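Caixas metálicas: limpeza e repintura em julho

O armazém de Alville vai tratar das caixas grandes de chapa durante o mês de julho. São as cinzentas, de paredes altas, que servem para receber peças soltas antes da separação. A última pintura foi feita quando ainda estávamos nas instalações de Kozan e nota-se bem o uso, sobretudo no fundo.

O trabalho fica a cargo da oficina, com coordenação de Ilgın Keskin. As caixas saem de serviço seis de cada vez, para não parar a separação. Quem tiver material guardado numa caixa marcada com fita deve retirá-lo até à véspera. O que ficar lá dentro vai para a prateleira 70, junto à porta do cais, e é entregue a quem o reclamar com o número da guia.

A ordem dos trabalhos é a mesma da outra vez. Primeiro aspira-se o pó e a limalha, depois passa-se um pano com desengordurante e deixa-se secar de um dia para o outro. A tinta que estiver a lascar nas paredes é raspada com espátula e lixada até a borda deixar de se sentir com o dedo. Só então se aplica o primário, e no dia seguinte duas demãos de cinzento.

O fundo não leva tinta. Experimentámos pintá-lo numa das caixas de Grorach e em poucas semanas as peças tinham arrancado quase tudo, com lascas misturadas no material. Fica em metal à vista. Riscos e manchas esbranquiçadas não são motivo para trocar uma caixa. 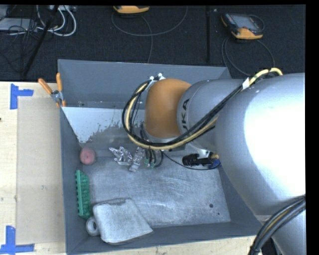 Já as amolgadelas fundas, as arestas levantadas e os furos devem ser comunicados à oficina, de preferência por escrito, com o número da caixa e o lado em que está o defeito. A caixa 773 já foi comunicada por três pessoas e está na lista, não é preciso repetir.

Pede-se também que não se arrastem peças pesadas contra as paredes ao esvaziar e que não se colem etiquetas por dentro. A cola obriga a lixar mais do que a própria ferrugem. As etiquetas vão por fora, no canto superior esquerdo.

A tinta e o primário foram encomendados à Nollholm e devem chegar antes do fim de junho. O orçamento aprovado é de 2000 euros e inclui espátulas, lixas e luvas. Se sobrar tinta, será usada nos corrimões do cais.

Dúvidas e pedidos de alteração de datas: falar com Ilgın Keskin na oficina, de manhã.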